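Parnano Community Library
The spring household goods and toy exchange opens this Friday at the Dilby Street branch. This thread sets out how the exchange works, what may be brought, and what has changed from last year.

Parnano Community Library
The exchange is open to any resident with a library card. Cards may be issued at the front desk on the same day with one proof of address. Children's cards are accepted when the child attends with an adult.

Parnano Community Library
Each household may bring up to 20 items. Every item accepted earns one token, and each token may be used for one item on the tables. Tokens do not expire and may be given to another cardholder. Tokens from the fall exchange remain valid.

Parnano Community Library
At the fall exchange, 669 items found new homes. Kitchen goods moved fastest, followed by puzzles and picture books. Large serving dishes were the slowest to move, and residents are asked to bring no more than 2 per household this time.

Parnano Community Library
Items we can accept: dishes, cups, small kitchen tools, board games with all pieces, dolls, soft toys, toy vehicles, and picture frames with intact glass.

Parnano Community Library
Items we cannot accept: car seats, cribs, bike helmets, medicines, knives, mattresses, and anything with a frayed cord. Staff may decline an item at the door. A declined item must be taken home by its owner.

Parnano Community Library
Drop-off begins at 9 a.m. and closes at noon. The tables open at 1 p.m. Please use the Kadlec Avenue entrance, where there is a ramp. The parking lot behind the branch has limited space, and residents who are able to walk or take the Ronum shuttle are encouraged to do so.

Parnano Community Library
The first 100 households to register online will receive an early entry slot at 12:30 p.m. Registration is not required for general entry. Residents without internet access may register by phone during regular branch hours. 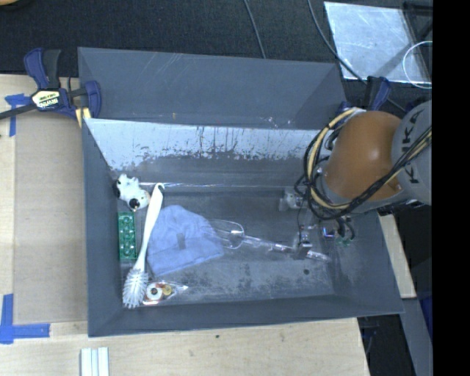

Parnano Community Library
Soft toys must be washed and fully dry before drop-off, and will be checked for loose eyes, open seams and missing stuffing. Please carry them in a separate bag. Toys and household objects often end up together in one open bin, and a white plush with black patches picks up marks easily from whatever lies beside it. Toys with battery packs should arrive with the batteries removed.

Parnano Community Library
Items left at the end of the day will be held until the next exchange if storage permits. The library is unable to return donated items once a token has been issued.

Parnano Community Library
Questions may be directed to Daryna Boiko, Community Programs, at the Dilby Street front desk. Large-print copies of these rules are available at both branches, and staff can read them aloud on request.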